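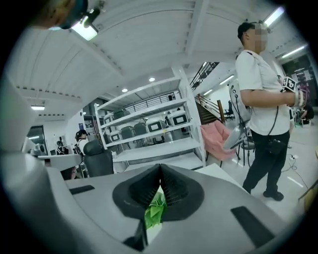
White metal shelving with open tiers.

Shelving: frequently asked questions

Last updated May 15, 2021

These are the things people ask us most often at Kotbridge before and after buying a white metal shelving unit. If your question is missing, use the contact details at the bottom of the page.

Choosing a unit

What sizes do you sell?

The tall unit is 2000 mm high and comes in a narrow and a wide version. Both have the same depth. There is also a half-height unit, which uses the same shelves, so the two can stand side by side and line up at the lower tiers. Drawings for each size are on the product pages.

How many shelves come with the tall unit?

Five. You can buy extra shelves separately, in the same width as your unit. Please check the width before ordering, as the narrow shelf will not fit the wide frame and cannot be trimmed.

Do the units have backs or sides?

No. All our units are open on every side. Some customers fix a panel to the back when the shelving stands in the middle of a room. We don't sell panels, but the uprights are drilled at regular intervals and a thin board can be bolted on.

Is open shelving suitable for electrical items?

Yes, provided the room is dry. Leave a gap between one item and the next and don't push anything with vents hard against the wall. Leads should run down the back of an upright, held with ties, so that they don't hang over the front edge. Do not stand an extension block on a shelf where something above it might leak.

What colours can I have?

White or dark grey. The dark grey is made to order and takes longer. Older units were a slightly creamier white than the present ones. If you bought yours before November 2019 and are adding shelves, ask us for a sample chip first.

Can I see a unit before buying?

There is one of each size put together at the trade counter. You are welcome to bring a box or a piece of equipment in to see whether it fits.

Weight and loading

How much will each shelf hold?

The wide shelf is rated at 200 kg, spread evenly. The narrow shelf has the same rating. The figure is for a unit on a level floor, fixed to the wall, with all the shelf clips in place. It does not apply to one heavy object standing in the middle of the shelf. For anything like that, ask us for a reinforcing bar, which goes across underneath.

Where should the heavy things go?

At the bottom. Put the things you pick up every day between waist and shoulder height, and light or rarely used things at the top.

Can I leave a shelf empty?

Yes. The unit needs its top and bottom shelves to keep it square, but they don't have to carry anything. A lot of people keep a middle tier clear as somewhere to put things down.

My items are round and roll about. What can I do?

We sell a low lip that clips along the front and back edges. A piece of rubber matting cut to size also works well and costs less. Matting is sold by the metre at the counter.

How do I stop small things getting lost?

Use boxes or trays with a label on the short end facing out. Trays of the same depth as the shelf are easiest to live with. We stock clear and white ones from Jitpraphai, but any tray will do if it isn't deeper than the shelf.

Putting it together

Is it difficult?

No, but the tall unit needs two people. One holds the uprights steady while the other fits the bottom shelf and then the top one. After that the middle shelves can be done by one person. Allow an hour for your first unit.

What tools do I need?

A rubber mallet, a spirit level and a tape measure. Wall fixings need a drill and the right plugs for your wall, and these are not in the box.

Can I put it together lying on the floor and lift it up?

Please don't. The frame can twist as it is lifted and the shelf clips may come out.

Does it have to be fixed to the wall?

Yes, for the tall unit. Two brackets are supplied. The half-height unit can stand free if it isn't on carpet. If you rent the room and can't drill, talk to us before you order and we will suggest the half-height unit or a pair of them bolted back to back.

Will it mark my floor?

The uprights end in plastic feet, which are fine on hard floors. Don't drag a loaded unit. On a pale floor the black feet may leave a scuff, which usually comes off with a damp cloth. White feet can be supplied on request.

Can I change the height of a shelf later?

Yes. Empty the shelf, tap it upwards from underneath, move the clips at all four corners to the new level and tap it down again. Check it with the spirit level before putting anything back. It helps to write down the slot numbers, which are stamped on the inside of each upright.

A clip is missing. What should I do?

Look inside the hollow ends of the uprights first, where clips often fall during packing. If it isn't there, email us with your order number and we will post one out free. Don't load the shelf on three clips in the meantime.

Arranging a shared room

We have several people using the same shelves. Any advice?

Give each kind of thing its own tier and label the shelf edge. Labelling the items alone doesn't tell anyone where they go back. Our magnetic label holders fit the front edge and can be slid along when things change.

How much space should we leave in front?

Enough for someone to stand with their arms full and for another person to pass behind. In most rooms that is a metre or a little over. Work tables and anything on a stand should be kept clear of that strip.

Things pile up on the end of the shelf. How do we stop it?

Give the pile a place. One tray marked "to sort", emptied at the end of the week, is generally enough. If it is always full, you probably need another shelf or fewer things.

Cleaning and care

How do I clean the shelves?

Wipe them with a damp cloth and a little washing-up liquid, then dry them. Scouring pads will take the shine off the paint. Sticky label marks come off with warm water if they are fresh, and with a drop of cooking oil if they aren't.

The paint is chipped. Will it rust?

It can, in a damp room. Rub the chip lightly with fine paper and cover it with touch-up paint. Small bottles are kept in stock in both colours.

Can I use the shelving outdoors or in a damp garage?

It is made for indoor use and the guarantee covers indoor use only. For damp places we suggest the Flasorell galvanised range, which we can order in.

Delivery and returns

How is it delivered?

Flat, in one box for the half-height unit and two for the tall one. The boxes for the tall unit sometimes arrive a day apart. Delivery is to the ground floor. If you need it taken upstairs, tell us when you order and we will quote for it.

Can I return a unit I have already put together?

Yes, within the return period, if it is clean and taken apart again with all the clips. We take off a charge for repacking. Extra shelves made to order in dark grey can't be returned.

Do you take old shelving away?

We will take our own units back if they are empty and apart when the driver comes. Those in good order are sold at the counter as seconds. We can't take other makes.

Who do I contact?

For orders and deliveries, ask for Rania Shehata. For loading questions and spare parts, ask for Anas Shawky. Please have your order number ready, and a note of the width of your unit if you are asking about shelves. The trade counter closes for lunch.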